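Unit 7: Shelf life, stock rotation and shrink in small retail

These notes go with the reading by Gazi on perishable inventory. Bring the Orkwood worksheet to the section meeting.

7.1 Terms

Shrink is the difference between book inventory and physical inventory, valued at cost. It has a known part (items marked down to zero and written off) and an unknown part (theft, receiving errors, miscounts). In perishable lines the known part dominates. In durable lines such as umbrellas, bags and gloves it is usually small, and the loss shows up as markdown instead.

Shelf life is counted from receipt, not from harvest or manufacture. Suppliers quote it the other way. Check which one a problem uses before you start.

7.2 The single-period model

Let c be unit cost, p the selling price and s the salvage value. Underage cost is Cu = p - c. Overage cost is Co = c - s. Order the smallest quantity Q for which

F(Q) >= Cu / (Cu + Co)

where F is the cumulative distribution of demand over the selling period. Cut flowers fit this model well: s is close to zero and leftover stock cannot be carried far. Umbrellas fit it badly. An unsold umbrella keeps nearly all of its value until the next rainy day, so Co is only the holding cost and the ratio moves toward 1.

Common error: using p in place of p - c for Cu. This overstates the ratio and the order.

7.3 Worked case: the Unomura kiosk

The kiosk sells both lines from one counter. Annual flower purchases at cost are 3,000 and recorded sales at cost are 2,202. There is no opening or closing stock. Total shrink is therefore 798, or 26.6 percent of purchases. The write-off log must be subtracted to get the unknown part. 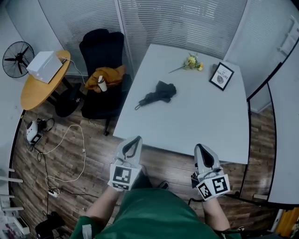

The log for August is incomplete, with 11 entries that have no quantity. Hopkin's method fills each gap with the median write-off for the same product group. State this assumption in your answer. Do not fill gaps with zero, as that moves known loss into the unknown column.

7.4 Problems

Find Q for carnations with c = 2, p = 5, s = 0, and demand uniform on 0 to 100.

Repeat with s = 1. Explain the direction of the change.

Using the Favow table, split total shrink into known and unknown parts.

Reading for Unit 8: Chien case, first half only. Questions on the worksheet go to Rajitha Gazi, questions on grading to Osian Hopkin.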